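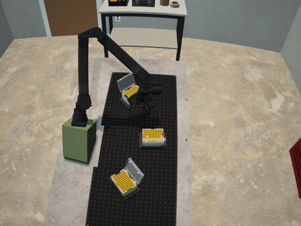 Con prep tips, home edition

Updated in April. Mostly autograph stuff, prop storage, a bit on posters. Skip around.

Signed photos. Let the ink sit overnight before it goes in a sleeve. Silver paint pens take longer, give those a full day. Sleeve first, then a rigid holder, never the holder alone. Write the name of the show on the sleeve sticker, not on the photo. Pencil on the back dents through to the front, ask me how I know.

Posters. Don't leave them in the tube. Flatten face down on clean butcher paper, another sheet on top, heavy books, 4 days. The Lubis premiere one-sheet I got in Jelbridge was rolled so tight it took 6. No ironing!! Saw that going around again. Small tears: archival tape on the back only. Regular tape goes yellow and then your stuck with it.

Foam props. Helmet from Braden, the season two one, mine cracked along the chin twice. Contact cement both sides, wait till it's tacky, press. Don't rush the tacky part. Heat gun on low for dents, keep it moving. Sand outdoors or at least with a mask on and the windows open.

Paint rubbing off at the elbows: flexible primer, 4 thin coats, then a matte sealer. Thick coats crack the first time you sit down.

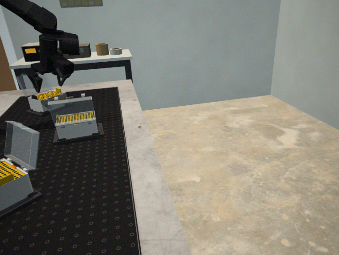 A reader in Gultthorpe wrote in to say hot glue works fine on foam and contact cement is overkill, she's done three helmets that way and none came apart. Ok, for display maybe. In a car in summer the glue goes soft and the seams creep. Use what you like.

Wigs. Wide tooth comb, start at the ends. Cold water, a little fabric softener, soak 40 minutes, hang over a jar to dry. No dryer.

Ticket stubs and wristbands. The thermal paper ones fade to nothing, so scan them the week you get home. Then a dark drawer. I've got a shoebox with probly 1000 stubs in it and half of them are blank white paper now.

Bag for the day: safety pins, super glue, black marker, spare sleeves, one flat piece of cardboard bigger than whatever you're getting signed. Snacks too, the hall food is terrible.

Capes next month.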